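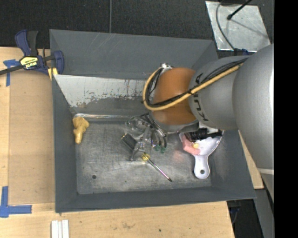
Eimear Coughlan wrote in after the last page on metal trays to say that washing-up liquid and a scouring pad had done nothing for hers except add more scratches, and could we please cover what to do with marks that are in the surface and not on it. She has a stack of old baking trays, a sink with a drainer and a steel-topped bench in the garage, all in much the same state.

It depends first of all on what the metal is, so start there.

Finding out what you have

Try a magnet. If it grips firmly, the tray is ordinary steel, enamelled steel or one of the magnetic stainless grades. If it doesn't grip, or only just, it is probably aluminium or the kind of stainless used for most sinks. Pick it up as well. Aluminium is very light for its size and has a soft, greyish look once it has been used for a while. Stainless is heavier and keeps a harder shine in the corners where the cloth seldom reaches.

Galvanised steel has a dull, patchy surface with a pattern a bit like frost. Old buckets, tubs and garden trays are often galvanised. Don't use vinegar, lemon juice or limescale remover on it. Acid eats the zinc, and the zinc is what keeps the rust away.

If there is a coating of any sort, non-stick or paint, treat it as a coated tray and skip the sections on rubbing down.

Everyday washing

Most metal only wants hot water, washing-up liquid and a soft brush. Rinse it and dry it with a cloth straight away. Leaving it on the rack causes more trouble than anything that was cooked in it, particularly in a hard water area. Birham water is very hard and a steel drainer left to dry by itself will have white rings on it by the evening.

For grease that has gone sticky, put two tablespoons of washing soda in a bowl of hot water and soak for half an hour. Wear gloves. Washing soda is fine on stainless and on enamel, but it must not go on aluminium, which turns dark grey and can pit. For aluminium use washing-up liquid and patience.

Burnt-on food on stainless will usually lift if you cover it with water, bring it to a simmer and leave it to cool. Scrape with a wooden spatula. Repeat it before you try anything harsher.

Chalky marks

White rings, runs and cloudy patches on stainless are nearly always limescale. Lay a piece of kitchen roll over the mark, wet it with white vinegar and leave it for ten minutes. Wipe, rinse well and dry. Around taps, wrap the paper round the base and hold it on with an elastic band.

Don't leave vinegar overnight. Iwona Pietrzak did this with the waste fitting in her utility room and the chrome came away with the scale.

Never use vinegar and bleach on the same job, even one after the other, unless you have rinsed very thoroughly in between. Together they give off a gas that will hurt you. The same goes for limescale remover and bleach.

Brown and reddish marks

A reddish-brown speck on stainless is often not the stainless rusting. Bits of steel wool, a wet tin or a cheap knife left in the sink will all leave their own rust behind. Make a paste of bicarbonate of soda and water, rub it on with a damp cloth in the direction of the grain, and rinse. If it comes off cleanly and the metal below feels smooth, there is nothing more to do.

If it comes back in the same spot within a week or two, there may be a small pit. You can clean it and keep it dry, but you can't fill it.

On plain steel the rust is real. Brush off anything loose, outdoors if there is a lot, then rub with fine wire wool and a few drops of oil. Wipe the brown sludge away with newspaper and keep going until the newspaper stays clean. A baking tray can then be washed, dried in a low oven, wiped with a thin film of cooking oil and baked upside down at 230 degrees for an hour. Open a window. It will smoke slightly, and the tray will come out darker than it went in.

Check what the tray's maker says about oven temperature first, and don't do this with anything non-stick.

Rust on a garage bench or shelf can be treated in the same way up to the oven stage. Finish with a thin coat of paste wax and buff it. Use cooking oil there and it goes tacky and collects dust.

Scratches

These are what Eimear was asking about. Fine scratches in stainless can be made less obvious, though never removed completely at home. Look closely at the metal in daylight and find the direction of the grain. Take a grey non-woven abrasive pad, not the green sort, and rub lightly along the grain with water and a drop of washing-up liquid. Use long straight strokes from one end to the other. Short strokes in the middle leave a dull oval that looks worse than the scratch.

Try a hidden bit first — underneath the lip is good. If your sink has a mirror finish, leave the pad alone altogether, as it will turn it cloudy.

Deep scores are best left. On a sink that gets daily use they blend in after the first year or so, once there are enough of them. I know that isn't what people want to hear about a new one.

For aluminium trays, cream cleaner on a damp cloth will brighten the surface and soften the look of scratches. Rinse it well, then wash again. Aluminium marks easily and there is no point in chasing every line.

Coated trays

Once non-stick is flaking, stop using the tray for food. It still has some life in it under plant pots or for holding screws while you take something to bits. If the coating is only dull, fill the tray with warm water and a spoonful of bicarbonate of soda, leave it for an hour and wipe with a soft sponge. Keep a sheet of kitchen roll between trays when you stack them. Old tea towels cut into squares last longer.

Chipped enamel will rust at the chip. Dry it thoroughly after each wash and dab a bit of cooking oil on the bare spot. Don't use it for food if the enamel is chipped on the inside, where more pieces could come off.

Metal worktops and garage benches

Sweep or vacuum first. Grit trapped under a cloth is what makes most of the scratches on a steel worktop, so wiping before sweeping is working against yourself. After that use warm soapy water, then plain water, then a dry cloth.

For old sticky labels and tape, warm the label with a hairdryer and peel slowly. Cooking oil rubbed on the glue and left for a few minutes will shift what remains. White spirit does it faster, with the door open and nothing hot nearby.

A length of rubber matting is a good buy for any bench where tools get put down hard. Mine came from Ziółkowski in Drerside, off the roll, and they cut it to length while I waited. Lift it every month or so in winter, as damp gets underneath and you can end up with a rust mark exactly the shape of the mat. I found one in February that ran the whole way along the back.

Paint tins and jars of nails should stand on a tray or a scrap of lino. A wet tin leaves a ring overnight.

What to keep in the cupboard

Washing-up liquid, bicarbonate of soda, washing soda and white vinegar cover nearly everything on this page. Add cream cleaner if you have aluminium, and a tin of paste wax if you have a bench. Grey pads are sold in hardware shops and in places that supply car body repairers. Cut each one into quarters, and keep a separate piece for every metal so that you aren't carrying steel dust onto your stainless.

Old cotton T-shirts make the best drying cloths. Wash them without fabric softener, which leaves smears.

From readers

Celina Marciniak uses half a potato dipped in bicarbonate of soda on her plain steel knives and cake tins. I tried it on a loaf tin and it took off light surface rust well enough, though you need to cut a fresh slice off the potato every so often and dry the tin at once.

Felicja Sowa says that a pastry brush is better than a cloth for getting oil into the folded corners of a tin. Agreed.

Czesław Wasilewska asks whether the dishwasher is safe for aluminium roasting tins. No, unless the maker says it is. The detergent turns them grey and the grey rubs off on everything. If it has already happened, boil water in the tin with two spoonfuls of cream of tartar for ten minutes, let it cool and wash by hand from then on.

There was also a question from Tratudgate about getting a smell of fish out of a steel tray. Wash it, rub with a cut lemon, rinse and leave it in the open air for an afternoon. If the tray is plain steel, dry and oil it straight after the lemon.

The next page is on wooden handles and chopping boards. Questions for it should reach me by 30th November, and please say what sort of wood it is if you know.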